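**Pondeck — mesa de doblado con paneles, encimera efecto mármol**
Ref. interna Pamholm. Ficha revisada 2025-09-15

Mesa de trabajo para ropa y textil de casa. Encimera con dibujo de mármol, tres paneles estampados, postes de aluminio en las esquinas de atrás. Se monta contra la pared o suelta en medio del taller, da igual. La vendemos desde hace dos temporadas y es la que más preguntas genera, así que esta página es larga. Perdón.

Lo rápido:

- Encimera gris y blanca, veta beige y marrón
- Paneles: izquierdo, fondo y derecho, estampado tipo terrazo
- Postes y perfil delantero de aluminio, color plata
- Montaje en casa, llave allen incluida
- Plazo de entrega: 14 días laborables
- Portes aparte (ver abajo)

## Encimera

El dibujo imita mármol. No es mármol, lo ponemos en negrita porque cada mes llega alguna devolución por esto: **no es piedra**. Pesa bastante menos y no hay que sellarla. Lisa, sin juntas. Las camisetas resbalan lo justo para doblarlas de un solo gesto, y las prendas de punto no se enganchan.

La veta cambia de una pieza a otra. Si pedís dos mesas para ponerlas juntas avisad en el pedido y Vija intenta sacarlas de la misma tanda. Intenta. En octubre entra tanda nueva y el tono será algo más claro, según nos dice el proveedor.

Limpieza: trapo húmedo, jabón neutro, secar. Nada de lejía ni estropajo. Plancha directamente encima NO — poned la manta de planchar Windier o una toalla gruesa doblada. El calor deja cerco y el cerco no lo cubre la garantía.
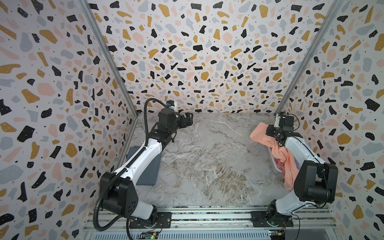
Otra cosa de la encimera, el canto. Viene protegido con cinta para el transporte, quitadla antes de montar el perfil delantero, despues queda pillada debajo y es un rollo sacarla. Si ya os ha pasado: aflojar los tornillos del perfil media vuelta, tirar de la cinta despacio en paralelo a la mesa, volver a apretar. No hace falta desmontar nada más.

## Paneles

Estampado Kudo. Fondo blanco, trozos irregulares en negro, mostaza, rosa pálido y gris claro, y puntitos repartidos por todo. Es un dibujo cargado, lo sabemos. Hay clientes que lo adoran y otros que nos piden los paneles lisos. Lisos no hay. Lo que sí se puede es pedir la estructura sin paneles y poner los vuestros; en ese caso pedid la plantilla de taladros a taller antes de cortar.

Para qué sirven los paneles, aparte de la decoración: la ropa no se cae por detrás. Parece una tontería hasta que tienes una pila de toallas y la empujas con el codo. También tapan lo que haya en la pared, enchufes, tuberías, lo que sea.

Se limpian en seco o con paño apenas húmedo. El adhesivo y las esquinas no llevan bien el agua. Si se levanta una esquina: cola de papel pintado, poca, y una noche con peso.

Paneles de recambio: se venden sueltos, izquierdo y derecho NO son intercambiables (los taladros van en espejo). Mirad la etiqueta de detrás, pone I o D. Si no hay etiqueta escribid antes de pedir.

## Perfil delantero

Barras de aluminio ranurado, a lo ancho de la mesa. Admite tuerca en T, así que se le puede atornillar lo que queráis: ganchos, una barra para perchas, una lámpara de brazo. Las tuercas van en bolsita aparte dentro de la caja de los postes. Revisad la bolsa antes de tirar el cartón!! Se pierde siempre.

Si colgáis algo con peso, repartid en dos placas y no en una. Y reapretar a las dos semanas de uso, el aluminio asienta un poco.

## Para qué se usa

Doblar, clasificar, emparejar, preparar pedidos textiles. Prendas sueltas se extienden bien encima, con sitio al lado para la siguiente. Sábanas de cama grande no, se salen — para eso mejor la mesa larga, que está en otra página del catálogo y que ahora mismo está sin stock.

Colores de prenda: sobre el gris de la encimera se ven bien los tonos vivos y los pasteles cálidos, melocotón, coral, rosa. Los grises se confunden un poco con el fondo. Si trabajáis mucho con gris o blanco sucio, un tapete oscuro ayuda a ver las costuras y las manchas.

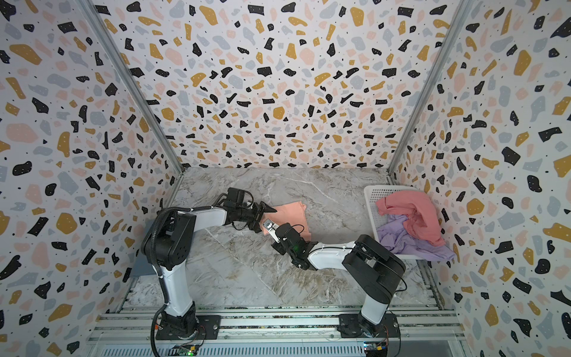 *Pondeck con los tres paneles Kudo. Tela melocotón extendida hacia el centro de la encimera.*

## Montaje

Dos personas. Una sola puede pero acaba enfadada.

1. Encimera boca abajo sobre el cartón. Patas primero.
2. Dar la vuelta entre dos.
3. Postes de esquina, sin apretar del todo.
4. Panel del fondo, luego izquierdo y derecho.
5. Escuadrar y ahora si, apretar postes.
6. Perfil delantero al final. (La cinta!)

El paso 5 es donde falla casi todo el mundo. Si apretáis los postes antes de meter los laterales, el panel derecho no entra y se marca el canto. Povilas Rebane, de taller, contesta dudas de montaje por correo; mandadle foto de la esquina que da guerra y el número de la caja, sin el número tarda el doble.

## Precios y portes

| Concepto | € |
|---|---|
| Mesa Pondeck completa | consultar |
| Panel Kudo suelto (I, D o fondo) | 67 |
| Juego de dos postes | consultar |
| Señal para reservar tanda | 200 |

La señal se descuenta de la factura final. Si anuláis antes de que salga de almacén se devuelve entera; una vez en el camión ya no.

Portes según código postal. Islas aparte, pedid precio. El transportista deja a pie de calle, **no sube escaleras**. Si necesitáis subida decidlo al hacer el pedido, el mismo día de la entrega es imposible organizarlo.

## Garantía

Dos años estructura y postes. Un año estampado de los paneles. Fuera de garantía: calor, lejía, cortes de cúter (usad base de corte, por favor), agua por detras de los paneles y cualquier taladro hecho en la encimera. Taladros en el perfil de aluminio sí se pueden, bajo vuestra mano.

Para reclamar: foto del daño, foto de la etiqueta, fecha de compra. A Vija Lukoševičius, atención al cliente.

## Preguntas que llegan mucho

**¿Se puede quitar el panel del fondo y dejar los laterales?**
Sí pero baila. Los postes piden el fondo para quedar rígidos.

**¿Altura regulable?**
No. Hay tacos para suplementar las patas, se piden aparte.

**¿Vale para cocina?**
No está pensada para alimentos. Textil, papel, manualidades, bien.

**¿Se vende la encimera sola?**
De momento no. Igual cuando entre la tanda de octubre, preguntad entonces.

**¿Hay muestra del estampado?**
Sí, recorte de Kudo gratis por correo ordinario. Un recorte por dirección. Ojo que en el recorte caben pocos trozos y el panel entero impresiona bastante más.

**¿Puedo recoger en almacén?**
En Pamholm, con cita. Traed furgoneta, la caja de los paneles no cabe en un turismo con los asientos puestos.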